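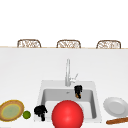
June, late evening. Reran the clutter-sorting policy on the Maglaya kitchen set with the new depth loss, same seeds as before. The failure I keep chasing is the low-contrast one: pale object on pale counter, flat lighting, hardly any shadow to work from. The white plate to the right of the sink is the bad case, white on white with only the gray of the recessed center to give it away. The red ball at the front of the basin should cost the detector nothing, and the lime is nearly as easy. I want per-object scores from now on, so that the easy ones stop hiding the plate.

Total was 1000 episodes, split evenly over 2 lighting presets. Success on the pale objects went up by 22 points under the warm preset and did not move under the flat one. Checked whether Zonevden had cached the old normals. It had not. So the gain is real but it depends on shading, and the flat preset gives the depth head almost nothing at the rim.

Thin geometry is still a separate problem. The planner treats the faucet column as free space when the voxel size is too coarse, and the arm path goes straight through it. Halved the voxel size, planning time nearly doubled. Acceptable for now.

Bavmont wants the comparison in the same table format as last time, with the Stuvus baseline in the first column. Need to rerun Stuvus on the flat preset only; the old numbers used the previous counter material and can't be reused.

Tomorrow: texture noise on the counter at low amplitude, flat preset, pale objects only. Leave the loss weights alone until that is done. Job queued at 11, logs going to the second disk.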